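Drenulis Screenwriting Desk, version 5: review

Drenulis is a desktop program for writing film and television comedy. It handles standard script formatting, but so does every other program in its price range. The reason to consider it is the beat tracker, which marks each setup and payoff in a script and reports how far apart they sit. I used it for a full feature draft and two half-hour pilots. My co-writer, Busisiwe Ngcobo, worked on the same files from her own machine.

Installation and import

Setup needs an account and a license key. The key covers two machines. Import from plain text worked without errors. Import from PDF did not: dual dialogue came in as a single block, and every parenthetical longer than one line was read as action. Fixing this by hand in the feature took most of an afternoon. If your older drafts exist only as PDFs, allow time for it.

The editor

Typing response is good up to the length of a normal feature. I pasted several drafts into one file to test the limit, and scrolling began to lag past 500 pages. Few users will get there. Autocomplete learns character names after the first cue and scene headings after the second use. It does not distinguish between a character and a character's voice-over, so both appear in the list and the cast report counts them separately.

Page breaks follow the usual rules. A line of dialogue is never left alone at the foot of a page, and the "continued" markers can be turned off for the whole script or for one scene.

Beat tracker

You tag a line as a setup, then tag one or more later lines as its payoff. The side panel draws these as pairs and flags any setup with no payoff. It found five orphans in my feature, of which three were real mistakes. One was a running joke about a rented tuxedo that I had cut from the third act and left standing in the first.

The tracker does not judge whether a joke works. It measures distance in lines or pages, and it can warn when the same character carries too many payoffs in a row. I found the second function more useful. In one pilot the lead's brother had taken over the entire second act, and the chart made that obvious before anyone read it aloud.

Tags survive cutting and pasting within a file. They are lost when text moves between files, and the manual does not mention this. 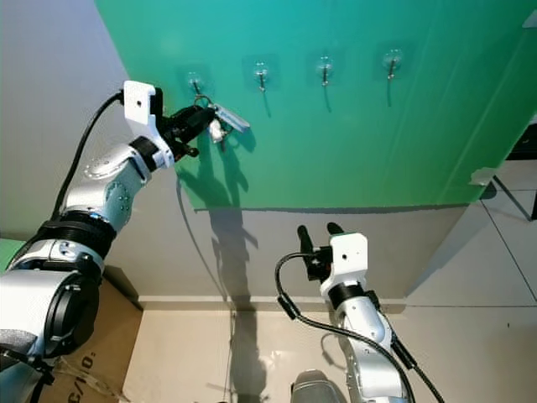 Collaboration

Two people can edit the same script, but not the same scene. The second person in gets a lock notice and a read-only view. Busisiwe found this slow during punch-up sessions, where we both wanted to change single words. Comments are threaded and can be exported with the draft. Kagiso Molefe, who directed our table read, preferred the exported comments to the live ones and printed them.

Compared with Kavitz

Kavitz is the nearest competitor. Its PDF import is better and its interface is plainer. It has index cards, which Drenulis still lacks, but no equivalent of the beat tracker. For drama I would choose Kavitz. For a farce, or anything with running gags planted early, Drenulis saves a read-through.

Faults

The title page template allows only one contact block. Search ignores comments. The revision colors cannot be reordered, and the program crashed twice while exporting with revision marks turned on. Autosave recovered the work both times.

Rating: 4 out of 5. Tested with the standard license. The free trial limits each script to 1000 lines and puts a watermark on exports, but the tracker is fully enabled in it.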